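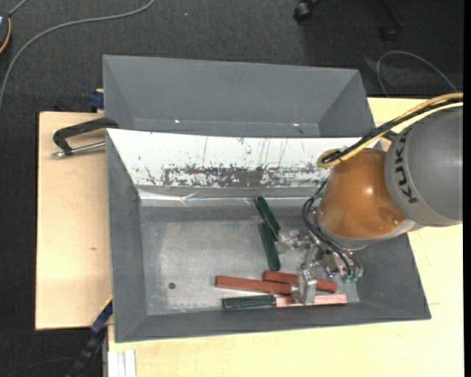
Von Annika Brehmer, Redaktion Technik und Betrieb

Gronulholm plant zweite Roboterzelle erst für das kommende Haushaltsjahr

Die Firma Gronulholm wird ihre zweite Zelle für das Greifen von Kleinteilen nicht mehr in diesem Jahr bestellen. Das hat die Geschäftsleitung am Montag den Abteilungen mitgeteilt. Das Geld für den Roboterarm ist im Plan vorgesehen, aber die Kosten für das Zubehör sind höher als in der ersten Rechnung angenommen wurde.

In der bestehenden Zelle arbeitet ein Arm von KUKA mit einem Greifer aus Metall. Er greift schmale Stäbe in verschiedenen Farben, die ungeordnet in einem grauen Behälter liegen. Ein zweiter Behälter steht direkt dahinter. Die Zelle ist in einem Raum mit Teppichboden aufgebaut, und die Behälter stehen auf einer Tischplatte aus hellem Holz. Für die neue Zelle wünscht die Abteilung ein festes Gestell und einen eigenen Platz in der Halle.

Der größte offene Posten ist der Greifer. Der Lieferant Coment hat für ein Modell mit Schläuchen, Anschlüssen und Montage 3253 Euro angeboten. Im Plan standen dafür bisher 2000 Euro. Ein Angebot von der Firma Clonura liegt auch vor, es enthält aber keine Montage und ist deshalb schwer zu vergleichen. Beide Lieferanten wurden gebeten, ihre Preise bis August in gleicher Form noch einmal vorzulegen.

Auch bei den Behältern muss neu gerechnet werden. Der Boden und die Wände bekommen mit der Zeit Kratzer und abgenutzte Stellen. In der ersten Planung waren Behälter nur einmal eingetragen, als Anschaffung. Jetzt sollen sie als Verbrauchsmaterial jedes Jahr im Budget erscheinen, zusammen mit Klemmen, Kabeln und Ersatzfingern für den Greifer. Die Abteilung rechnet hier mit rund 10 Prozent vom Preis der ganzen Ausrüstung.

Die Software Na, mit welcher die Griffe geplant werden, ist bereits bezahlt. Die Lizenz gilt für zwei Arme und muss für die zweite Zelle nicht erweitert werden. Eine Schulung für die Bedienung ist im Preis nicht enthalten und wird getrennt beantragt.

Die Lieferzeit für den neuen Arm beträgt nach Angabe von Gronulholm 21 Wochen ab Bestellung. Wenn der Auftrag gleich am Anfang des neuen Haushaltsjahres erteilt wird, kann der Aufbau vor dem Sommer beginnen. Bis dahin läuft die bestehende Zelle ohne Änderung weiter. Über eine gebrauchte Anlage wurde ebenfalls gesprochen, ein Angebot dazu wurde bisher nicht eingeholt.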